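Filed under: Home & Kitchen > Worktops > Your Questions
9 comments | 51 shares

Striped wooden tops: your questions, grumpily answered

Is a butcher-block pattern the same as butcher block?

No, and sellers are happy to let you mix them up. Ask what the top is made of all the way through. The Kasness leaflet I was sent used the word "solid" and never said what was.

Do I need a clear acrylic edge?

It stops a fork rolling off. Whether that is worth up to 60 pounds from Busmont is another matter. Crumbs collect behind any lip, and acrylic scratches if you scrub it.

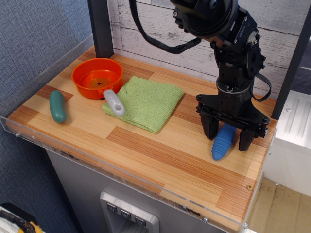
Pale and reddish-brown strips, with a clear edge along the front.

Will microfibre cloths do, or must I buy the special wipes?

A cloth does. I have tried 2 brands of "wood wipes" and could see no difference on my own top after a month. Wring the cloth well and don't leave it sitting on the wood overnight.

Can I leave toy pans and cutlery out on it?

Plastic play food and pans weigh next to nothing, so I wouldn't fret.

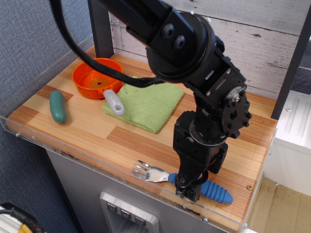
Metal forks are more of a worry if they get dragged about by the prongs. A rubber handle is kinder to the surface, though it does nothing about the other end.

Does the Drondwood oil really last a year?

I doubt it. Mine looked dull by November. Test any oil on a hidden corner, and check first that your top isn't lacquered, in which case oil will just sit there.

Contact us | © Price Home Pages | Back to top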